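Section 4. Setting Up the Kitchen Scene and Running the First Reach Trials

This section applies to home and shared-workshop builds of the Dradow arm that use the Ellix motion software. Complete Section 3 (joint calibration) before continuing. All work in this section is carried out in simulation. Do not connect the motor supply until Section 6.

4.1 Before You Begin

Confirm that the workstation has the Broretcombe scene package installed and at least 3000 MB of free disk space. Members using the shared workshop computer should log in under the build account, as personal accounts cannot write to the scene folder.

Note: Scene packages older than build 637 use a different counter height. Trials recorded in them cannot be carried over to the physical arm.

4.2 Loading the Scene

1. Start Ellix and select Scenes, then Kitchen, then Cooktop.

2. Wait for the status line to read Ready. Loading may take up to 3591 milliseconds on a workstation of the recommended type.

3. Check that the arm is mounted on the cabinet side of the counter, facing the wall. If it is mounted elsewhere, open the Base tab and press Restore.

4. Select the kettle as the target object and run the Handle Grasp routine at low speed. Pause the routine once the fingers have closed. Both fingers should hold the wire handle, with the gripper above the kettle and clear of the lid knob.

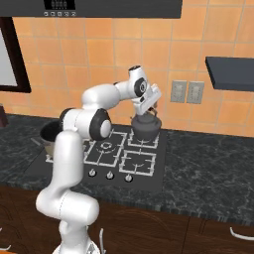 5. Save the paused pose under a name that includes the target object and the burner position. Poses saved without a burner position are difficult to tell apart later.

6. Release the kettle and return the arm to its rest pose before selecting another target.

Caution: Do not use Reset Scene while the gripper is closed on an object. The object returns to its starting place but the finger values do not, and the next grasp will be recorded incorrectly.

4.3 Checking Clearance Around the Pot

The pot is the tallest open vessel in the standard layout and should be treated as an obstacle in every trial, including those in which it is not the target. Clearance faults most often involve the long upper-arm segment. The gripper itself is usually well away from the pot when they occur.

1. Open the Clearance panel and select the pot.

2. Move the arm slowly to the left across the counter with the elbow bent and the wrist curled upward. Stop when the upper arm passes in front of the pot.

3. Turn the view until the gap between the arm and the pot wall can be judged. A view in which the arm overlaps the rim does not show whether the two are touching. 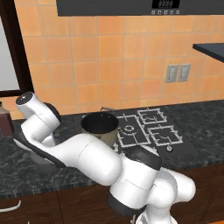

4. Read the contact value in the Clearance panel. A value of zero means that no contact is recorded. Any other value requires the path to be raised and the check repeated.

5. Repeat the check with the shoulder turned toward the cooktop — this is the pose in which builders using the longer Triantafyllou link most often report contact.

6. Save the path and close the panel.

Note: The trial log holds 3000 entries. When it is full, the oldest entries are overwritten without a warning. Export the log at the end of each session.

4.4 If the Arm Does Not Move

Check that the pause control has been released and that a target is selected. If the arm still does not move, close the scene, repeat the joint calibration in Section 3, and load the scene again.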